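Drakarwood Packing Room Automation
Progress report to the Soltonitz Fund, second period

Thank you again for your patience over the spring. We know the last report reached you thin on detail, and we have tried to make up for that here, perhaps by going a little too far the other way. The short version is that the robot arm is on its table, the packing room staff are working beside it every day, and we are behind on one part of the plan and ahead on another. The long version follows, and we hope you'll bear with us.

Where we started

When you agreed to support this work, the packing room at Drakarwood was running much as it had for years. Gift containers came in from the molding side, somebody opened each one, put the filling in, closed it, checked that it stayed closed, and passed it down. On a normal day that meant 220 containers for each person at the bench, and more in the weeks before a holiday. It isn't heavy work, but it is the same small pinch of thumb and finger all day long, and sore hands were the most common complaint in our staff survey. Several of our longest-serving people had asked to be moved off the bench altogether, and we were sorry to be losing their eye for a bad lid.

So the aim, as we wrote in the original request, was to hand over the opening, filling and closing and to keep people on the checking, the finishing and the odd jobs that call for judgment. No one was to lose a position over it, and no one has.

What has been done this period

The arm was installed by Dumitrescu in March, a little later than planned on account of the floor, which had to be leveled at that end of the room before anything could be bolted down. We had not budgeted for the leveling and covered it ourselves. The table went in the same week. After that came a slow stretch of teaching, trial runs and more teaching, with two of the packing staff taking part from the first morning. We can't say enough about how useful that was. They knew straight away which lids would give trouble, and they knew that a container set down a hair too close to the edge will sooner or later end up on the floor.

We began with the egg-shaped container, partly since it is our steadiest seller and partly on the advice of the staff, who said that if the arm could manage a rounded thing with a hinged lid it could manage nearly anything else we make. They may have been teasing us a little. The curved sides gave the gripper a good deal of difficulty at first, and we spent most of April on the approach alone, bringing the fingers straight down and changing how wide they open before they get there.
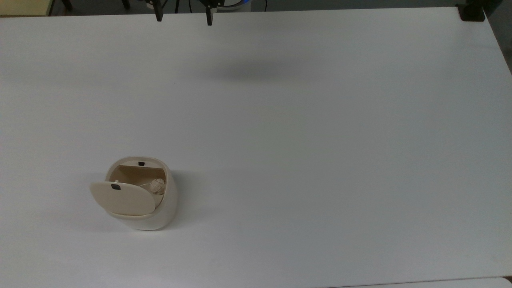 The filling has been the more pleasant surprise. We had expected soft, uneven items to be the hard part, and had set aside the whole of the summer for them. In practice they forgive a grip that is slightly off, and the staff were happy with the placing well before we were. In the last full week of trials the arm completed 159 containers without anyone having to step in, against 114 in the first week we kept a record. That is still far short of what a person does at the bench, and we would rather you heard it from us plainly. The arm is slow. It is also there at six in the morning, so there are finished pieces waiting for the checkers when they come in, and they tell us they like starting the day that way.

Closing the lid remains the part that is behind. When the lid has swung open at an odd angle the arm will sometimes push it sideways, and then a person has to come over and put it right. Dumitrescu is working on a gentler closing motion for us. In the meantime the closing is shared, with the arm doing the easy ones.

What it has meant for the staff

Over 5 months we have held a sit-down with the packing room every second Monday, with coffee, and we have learned more in those meetings than from any of the readouts. The early ones were tense. People wanted to know what would happen to their hours, and they were quite right to ask. Hours have stayed the same, and we have put that in writing. The two who helped with the teaching now have a new job title and the raise that goes with it, and a third has asked to be next.

There have been grumbles too. The arm's end of the room is quieter than the rest, and a couple of people miss having someone across the bench to talk to. We moved the checking station in May so that it faces the main bench, and that has helped. The sound the arm makes when it stops was disliked by all and has been changed.

Sore hands are coming up less often in our meetings. We haven't repeated the full survey yet and don't want to claim more than that.

Money and what comes next

Spending is in line with the budget apart from the leveling mentioned earlier. We have not yet drawn on the training portion, and would like your agreement to carry it into the next period, when the third operator will begin.

Our next step is to finish the closing motion and then try the square Bikis tin, which has a lift-off lid and should be kinder to everyone. If you would like to visit, mornings are best, and the packing room has asked us to say that you would be very welcome to stay for the coffee.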